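Blog > Container Growing > Figs

Overwintering a Potted Fig in a Cold Climate

February 2018 — posted by Liliana Martinelli

Readers in colder regions often ask whether a fig tree can be kept through a hard winter. In the ground, without protection, most varieties will die back to the soil line. In a container, the same tree may be moved under cover and returned to the patio in spring. The following notes reflect the practice I have used for nine winters with two varieties, sold to me under the names Primano and Marino.

The tree should be allowed to go dormant outdoors. Light frosts in October will bring down the leaves, and fallen leaves and unripe fruit should be cleared from the pot. Once the branches are bare, the container may be brought into an unheated garage or shed. 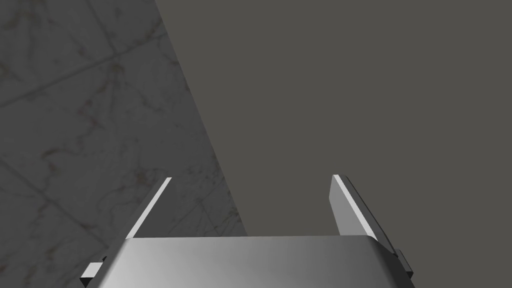

Watering During Dormancy

A dormant fig requires very little water. I give each 12-gallon pot one quart a month, enough to keep the root ball from drying out completely. Fertilizer should be withheld until new growth appears. The storage area should remain below 50 degrees Fahrenheit — warmer rooms encourage early shoots, which are pale and weak.

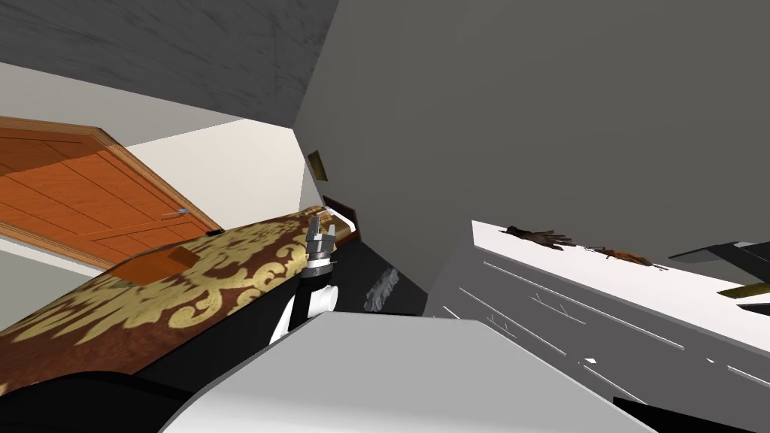
Does a dormant fig need light?

A tree without leaves can be stored in complete darkness. Light becomes necessary only when the buds begin to open, at which point the pot should be moved to a bright location.

Pruning is best completed before the buds swell. Remove dead or crossing branches first, then shorten the remaining stems by no more than a third. Gloves are advised, as the sap may irritate the skin. 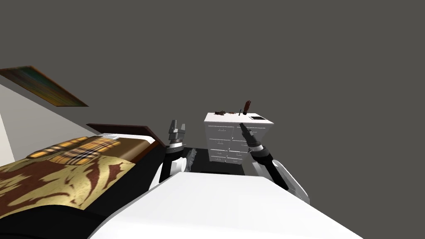 Heavier cuts are possible on an old tree, although the early crop, carried on last year's wood, will be reduced. My Marino was cut back hard at seven years of age and bore only a main crop that season.

12 shares | 3 comments

Gaetano Grasso
My father buried his trees in a trench every fall. The garage is easier on the back.

Deirdre Conneely
Would the same watering schedule suit a smaller pot?

Liliana Martinelli
Deirdre, a smaller pot dries out sooner. Please check the soil every two weeks and water sparingly.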